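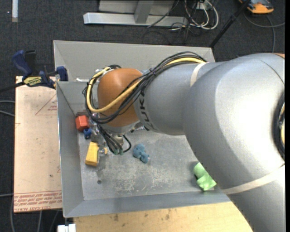
Step 2: Teach the planner where the bin walls are

If you followed along with the first step, you have Flisia talking to the arm and Cletau publishing a point cloud, and you are probably itching to pick something up. Please hold off a little longer! Picking from a bin with tall sloping walls is mostly a matter of keeping the wrist out of trouble, and an hour spent on the collision model now will save you a good many protective stops later.

Start with the bin itself. Open the Flisia scene editor and add five panels, one for the floor and four for the walls. It is tempting to use a single box with straight sides, and I did that for longer than I care to admit, but the planner then thinks it has less room near the top than it really does. Tilt each wall to match the real one, then pad it by 4 mm.

Next comes the wrist. The model that ships with the arm is bare metal, and ours has a thick bundle of cables looping over the forearm and around the wrist joint, plus thin hoses hanging down by the gripper. None of that is in the file. Add a capsule over the loop and a second one around the hoses, and be generous with both – cables shift as the last joint turns, so a snug fit in one pose will be wrong in the next.

Now load a recorded cloud (ours is scan 344, but any will do) and run the Pastor segmenter on it. Blocks with flat faces should come out cleanly. Soft, lumpy things are harder, and a crumpled one lying near a wall may get merged with the wall. If so, lower the merge distance a notch and run it again.

Finally, ask for 20 plans from the home pose to random points just above the floor, with execution switched off. Play them back slowly and watch the capsules as well as the fingertips. If more than 2 of them fail, look at your padding before you touch the planner settings.

When you are happy, save the scene under a new name and go on to Step 3, where we set up grasp scoring in Kemico.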